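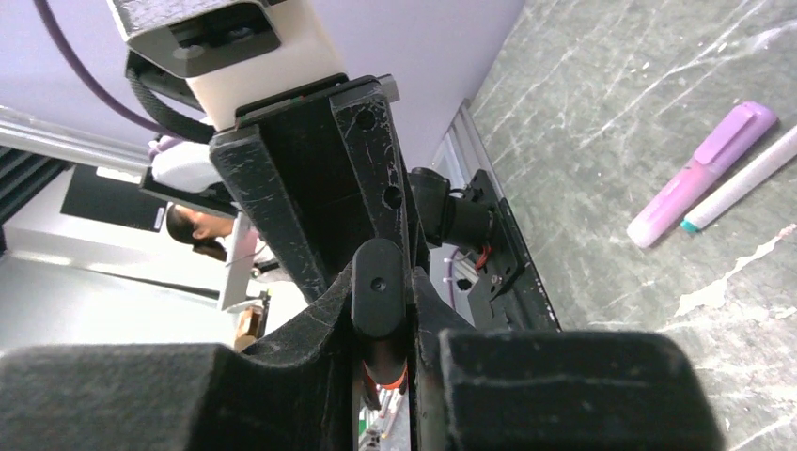 So I finally quit my paper planner. Well, sort of. I still have one, it's just a different one now, and I want to write down how I got here before I forget and go buy another stack of the old kind.

For years I used the Gandura weekly, the thick one with the elastic. I loved it. I loved it the way you love a restaurant you only go to for the bread. The paper was great, the cover was great, and every single January I'd fill in six weeks of it beautifully and then carry it around like a brick until summer. In July I cleaned out the bottom drawer of my desk and found three of them in there, all blank from the middle of February on. (The drawer also had a melted lip balm and a key I can't match to anything I own. If you've lived in the same apartment long enough you have that key too.)

That drawer kind of got to me. I'd spent 21 dollars a pop on those things, and what I had to show for it was a lot of very neat Januaries.

I tried going all digital first. A friend had been raving about Zisex, which is a to-do app with a name I can't say out loud in an office, and I gave it a real shot. Two full months! It does everything. You can tag things, nest things inside other things, set a reminder for when you walk into a particular grocery store. I set that one up and it pinged me in the parking lot, in the store, and again in the parking lot, and I still came home without dish soap.

The trouble was that adding something to the app cost me nothing, so I added everything. Look up whether you can freeze ricotta. Find out what that song was. Replace the hall bulb. By the end of the second month my list had 847 items on it. I remember the number because I sat on the edge of the tub and stared at it for a while, and then I deleted the whole app without exporting a thing. I did feel a little sick afterward. Then I felt great, and then I missed a dentist appointment.

Okay, so. Back to paper, but with some rules this time.

What I landed on is a cheap little notebook from Tô, the stationery place that opened where the tanning salon used to be. It's not a planner at all. No dates, no boxes, no inspirational quote at the bottom of the page. It fits in my coat pocket and it cost less than my lunch. I write the date at the top of a page, I write what I have to do, and when I skip a day there's no blank day sitting there looking at me. I can't tell you how much of my planner guilt was just the empty boxes. Skip a week in the Gandura and you have a week of proof. Skip a week in this one and Tuesday's page is simply followed by some other page. Huge.

Wait, I said I had rules. I have two, really. The first is that a day gets 8 lines. If I want a ninth thing, one of the others has to go, and I have to cross it out with my own hand and look at it while I do it. This was awful in the beginning. I'm a person who likes to put "shower" on a list so I can check it off, and suddenly shower was taking up prime real estate.

The second rule is about copying things over. If something didn't get done, I can rewrite it on the next page, and the next, but after four days in a row it's out. Either I do it right then or I admit I'm not doing it. My "regrout the bathroom" died this way. So did "learn to make croissants," which had been following me from planner to planner for longer than I'd like to say.

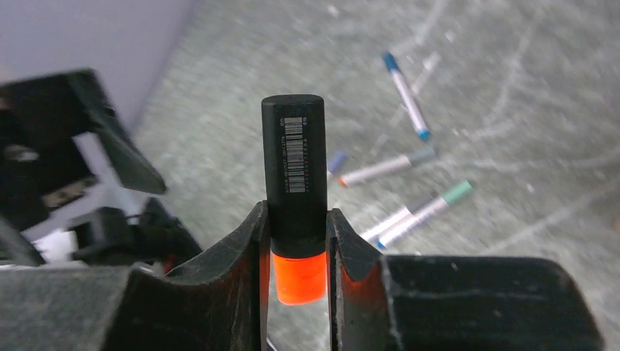 A few of those dead items did come back, by the way. I figured they'd just be gone, but the ones I cared about kept bugging me until I wrote them down again, usually weeks later and in a smaller form. "Organize photos" came back as "print the one of Grandma on the boat," and I did that one in an afternoon. It's on my fridge. "Get in shape" came back as "walk to the far mailbox," and okay, I've done that maybe half the times I've written it, but half is a lot more than I was doing before.

I do still use my phone for anything with an actual time attached. Appointments, trash day, the thing where you have to move your car for street cleaning. I learned that with the dentist. Paper is terrible at tapping you on the shoulder. I went back and forth for a while on whether that was cheating and then decided I don't care, it's my system and I'm the only one grading it.

The part I haven't solved is the big stuff. Anything that takes longer than a day doesn't really fit on a page with a handful of lines. I'm supposed to be planning a kitchen repaint, and what I have so far is "paint??" on four separate pages, with a different number of question marks each time. I tried a separate section in the back of the notebook for projects and I forgot it was there. I tried a sticky note on the cover and it fell off on the bus. I'm thinking about a big wall calendar, but that feels like the start of buying office supplies again and I know how that ends.

Speaking of which! I did go into Sukia last weekend, just to look, and they had the new Ganduras stacked up by the register in that dark green. I picked one up. I smelled it (don't judge me, they smell amazing). I opened it to January and could already see exactly how nice my handwriting was going to be. I stood there long enough that the person behind the counter asked if I was in line.

I put it back. I bought an eraser so I wouldn't feel weird about leaving, and I don't even write in pencil.

If you've got a way to keep track of long projects in a tiny notebook, please leave it in the comments. I'm on the last few pages of this one and I'd like to start the next one with some kind of plan for the kitchen, or at least with the paint color picked. Right now it's between a warm white and a slightly warmer white, and the sample squares have been up on the wall for so long that I've started dusting around them.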